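The Second Life of a Beige-Hearted Box

Every office has a closet where the old workstations go to think about what they've done. The one at Lovham, a small print studio, had been filling up for 7 years when Hoi-yan Huang was finally handed the key and a screwdriver.

Huang runs the refurbishing bench at Jestamero, where 368 desktops passed through last year and most went out again to schools and libraries. She has little patience for the idea that an old tower is junk. Modest graphics cards, in her view, are the sensible shoes of computing – ugly, quiet and still around after the wedding.

Her method is unglamorous. Side panel off, tower on its side, memory checked, cards out by the bracket and never by the chips. Screws go in a muffin tin. Dust goes everywhere.

"People apologize for the dust," she says. "I've seen a sandwich."

The closet isn't empty yet. She has asked for another shelf.

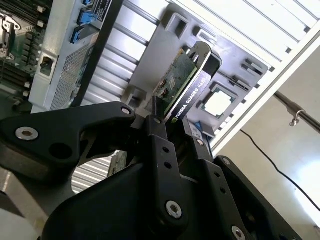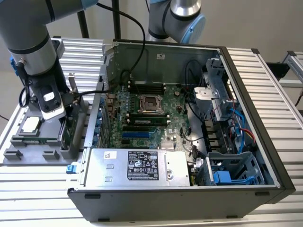
A Quadro K420 graphics card, first picture, and an opened tower with its CPU socket empty, second.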